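Skukar Open Day Recordings – README

Thank you for stopping by! This folder holds the arm recordings from our open day on 11 Nov 2021, when Folasade Eze and Dinesh Lodhi ran the desktop PC demonstration for our visitors and very patiently answered everything that came up.

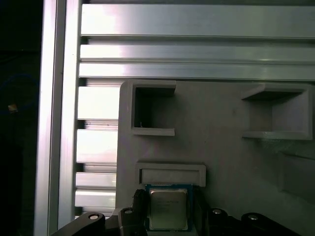 We had 40 guests in 2 groups, and each group got its own session folder, with the visitor notes kept alongside in plain text.
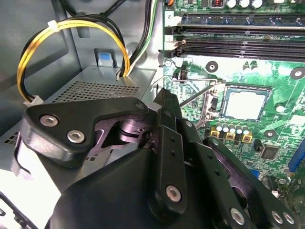 Please read those notes before you use the recordings – the guests asked wonderful things, and Kelechi Tijani typed up nearly all of them the same evening. 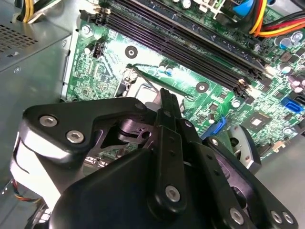 Can I use the recordings in a class?
Teachers are very welcome to, as long as the Skukar name stays with the files and this README travels along with them.

Corrections go to Efe Chukwu, who looks after the folder and is always glad to hear from people.
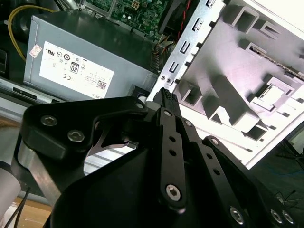 Wrist view: gripper at the metal frame of the open desktop chassis.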